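Rorska Closes First Round of Its Second Venture Fund, With Small-Town Retail in Its Sights

Rorska, the family-run investment firm that has spent the better part of a decade backing young companies in the everyday retail trade, is very happy to announce the first close of its second fund, which will be known as Jestico. The fund has now gathered nearly 90 percent of the money it set out to raise, and the firm expects to welcome its remaining investors before the books are closed for good in May.

Jestico will put its money into early-stage businesses that make life easier for shopkeepers: stock ordering, short-term credit, delivery, and the plain but important work of getting goods from a warehouse to a neighborhood store on time. These are not always the companies that make headlines, and we have grown rather fond of them for that.

"When we started out, plenty of kind people told us that the corner store was a thing of the past, and that we would do better to put our money almost anywhere else," said Gladys Alvarado, managing partner at Rorska. "We listened politely, we went home and thought it over, and then we went right ahead. I am so grateful to the investors who stayed with us through the slow years, and to the new ones who have sat through my very long phone calls this spring."
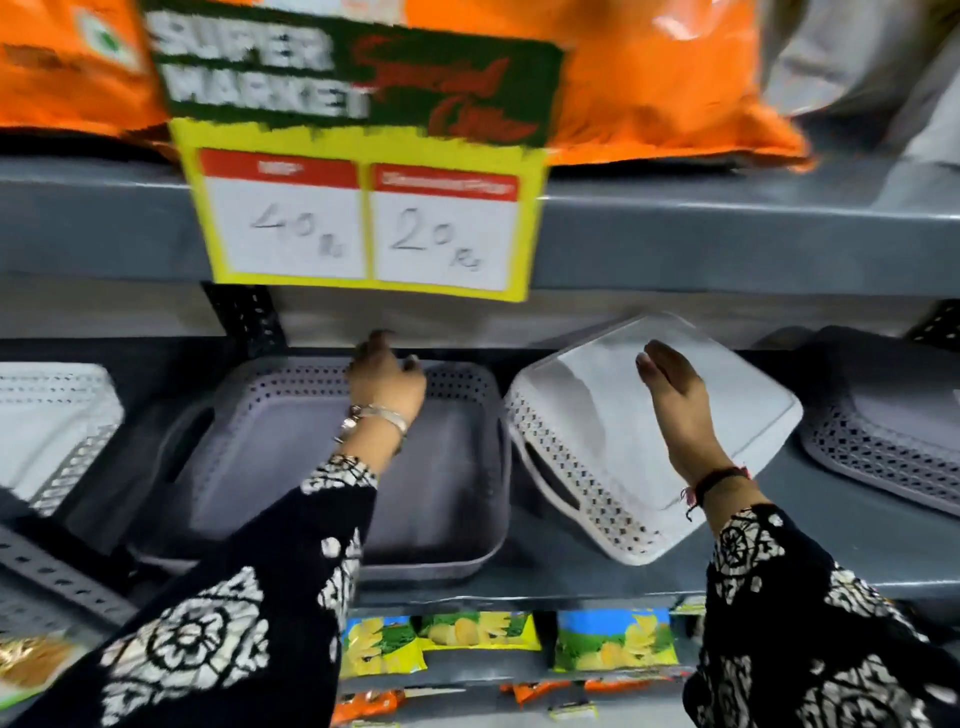
Storage baskets and special-offer pricing on a supermarket shelf.

The new fund has drawn commitments from 2,256 individual investors, many of whom came in through the firm's small-ticket program, along with a handful of family offices and one pension plan. Rorska opened the program after hearing from so many store owners who wanted to take part but could not meet the minimums that venture funds usually ask for. Each of them will receive the same quarterly letter and the same invitation to the annual meeting (lunch included, as always) as the largest backers.

Jestico has already made two investments. The first is in Jurčo, a wholesale ordering service that lets independent grocers pool their purchases and ask for better terms from suppliers. The second is in Roller, a delivery scheduling company whose founders first came to see us with a spreadsheet and a box of pastries, and who have since signed up distributors across three states. Terms of the two deals were not disclosed.

Alvarado will lead the fund and will sit on the boards of both companies. The investment team from the first fund is staying on, and the firm plans to add an analyst once the final close is complete.
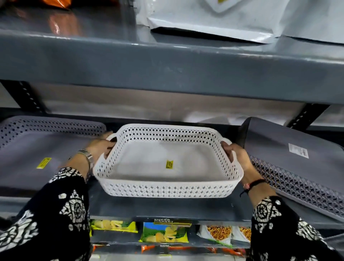 Can individual investors still join the fund?
Commitments through the small-ticket program are being accepted until the final close in May, subject to the usual eligibility checks. The firm's investor desk will gladly send the paperwork to anyone who asks.

About Rorska
Rorska invests in early-stage companies serving independent stores and the suppliers behind them. The firm manages two funds and is owned by its partners. Press inquiries may be addressed to the office of Gladys Alvarado.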